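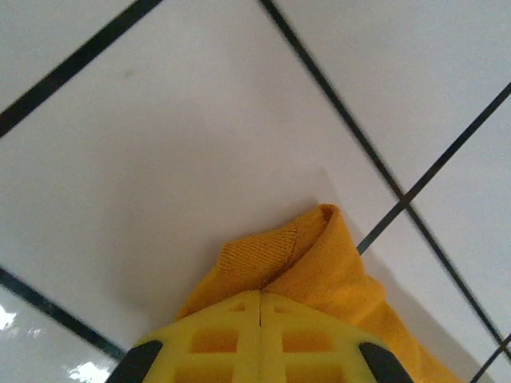

Pletard Community Center to Open Folding Room for Donated Clothing

Oct 19, 2024

The Pletard Community Center will open a dedicated folding room next month for clothing donated to its winter exchange. The Center received 2935 garments between July and the close of the collection, and 2812 of them have been accepted for distribution. The remainder will be sent for textile recycling.

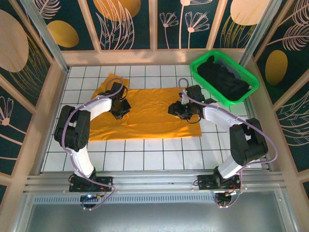 By the Pletard Community Center
Information Office

The room occupies the former mail office on the Skornska Street side of the building. Under the new procedure, each item is laid out, smoothed by hand and checked for stains and open seams before folding begins. Sleeves and loose flaps are turned in first, and the lower part is then brought up to meet the upper.
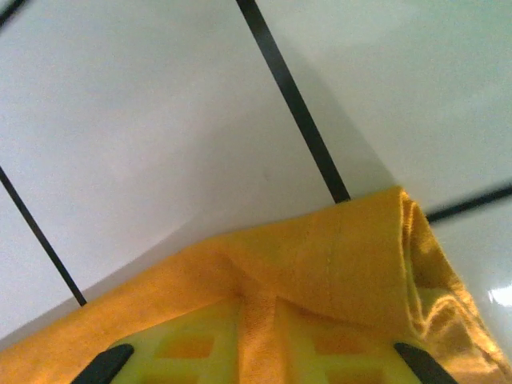

Thick folds are pressed down before an item is shelved - a rolled edge takes up space and tends to come undone when the stack is moved. Heavy sweaters are folded once only and stored on the bottom shelf. Items with frayed edges are set aside for mending at the Rafferty Annex, where sewing tables are available on request.

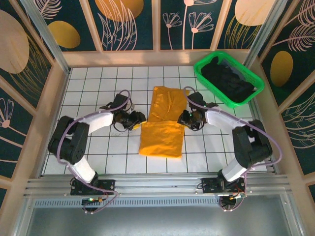
Sorting by color will continue as in previous years. Dark and bright items are kept apart until they have been checked, and a separate basket is used for the dark ones. A black piece of clothing goes into the green basket, for instance, while an orange garment is folded out on the tiles. Baskets are to be emptied at the end of each session and returned to the shelf beside the door.

The exchange will be held in the Asarum Hall. Admission is free, and 300 entry passes will be issued for each session, with 100 of these reserved for families with school-age children. Passes may be collected at the front desk during regular hours.

Search this site Enter keyword Go

Sign up for our newsletter to receive Center news by email. You may unsubscribe at any time.

Recent items
Asarum Hall: Winter Schedule
Mending Tables at the Rafferty Annex
Skornska Street Entrance: New Hours
Guidelines for Donating Coats and Shoes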